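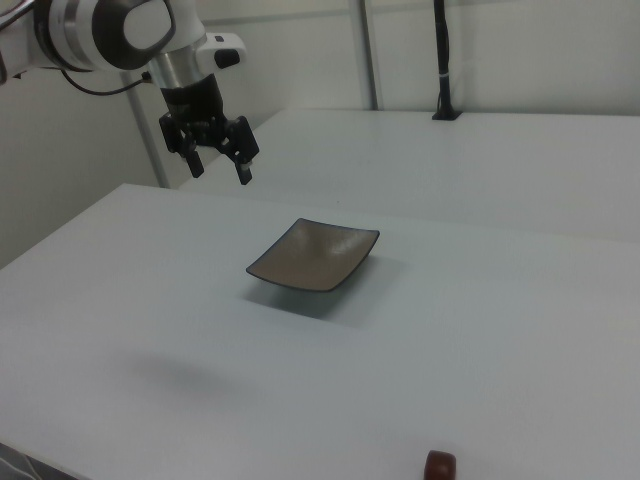
Which plates do we take for the shared kitchen at Nunder? The square shallow ones with the dark rim, 28 pieces, ordered from Esquivel in August.

Minutes, kitchen group, 10:00

1. Plates
Johanna Zaugg reported on the two offers. Esquivel is cheaper, and the taupe glaze goes well with the white table. Cavov offers only round plates. One person finds that square plates take more place in the cupboard – this was noted. Decision: Esquivel, 14 plates for each cupboard.

2. Table
The white table stays where it is. Hot pots must not be put on it without a mat. Johanna buys mats.

3. Money
The budget of 1000 francs is kept. The bill goes to Zorkbridge.

4. Open points
Bowls in the same glaze – price is not known yet. Old plates can be taken home until the end of the month.

Minutes: J. Zaugg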